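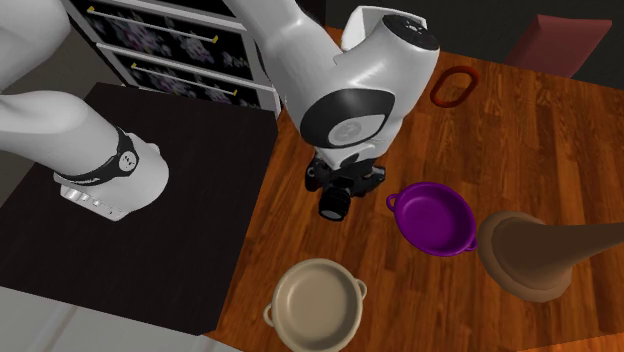
Garage sale pricing – stickers or no stickers?
Tillbridge Community Board > Buy, Sell, Complain

gumleaf_113
Clearing out the shed and half the kitchen on Saturday. My other half wants a coloured sticker on every item. I say put it all out and let people make an offer. We are still speaking, just.

Fliken
Stickers. If I have to ask the price of a muffin tin I will leave without the muffin tin. So will everyone behind me.

ojeda2717
Disagree. I put $5 on a lamp once and was offered $2 before I'd got the cord untangled. No sticker, same bloke, he'd have opened at $4. A sticker only tells them where to start digging.

Fliken
Or he'd have opened at 50 cents. You're running an auction for people in thongs at seven in the morning.

ojeda2717
Six-thirty, and some of them were in ugg boots.
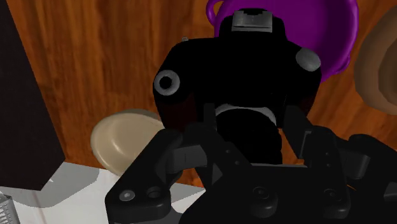
gumleaf_113
Do I need a permit for a sale in my own driveway?

kerbside_100
You don't need one in Tillbridge for a one-day sale, but keep the footpath clear and take your signs down that night.

Tastano
The signs are the real crime. There's one on the Ojeda Street corner that has been pointing me to a "HUGE SALE" since April. I went. It was a hedge.

gumleaf_113
Noted. Back to the kitchen stuff: worth separating, or one big box?

Fliken
Separate anything people can cook in. Lids with their pots. The big box is for whisks and regret.

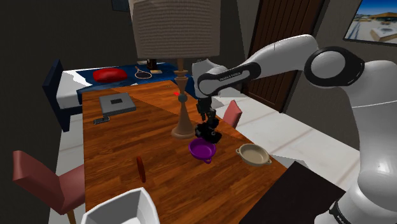

Purple saucepan and a shallow baking dish, wooden table.

ojeda2717
I'd bundle. Two pieces for a tenner moves faster than a six and a four, and you don't need to find change.

Fliken
So you do believe in prices.

ojeda2717
I believe in verbal prices.

kerbside_100
Get a float either way. The first customer will have a fifty and want an egg cup.

gumleaf_113
Compromise reached at this end: stickers on the kitchen things, offers on the shed. I've been put in charge of the shed, where most of it is paint.

Tastano
What colours?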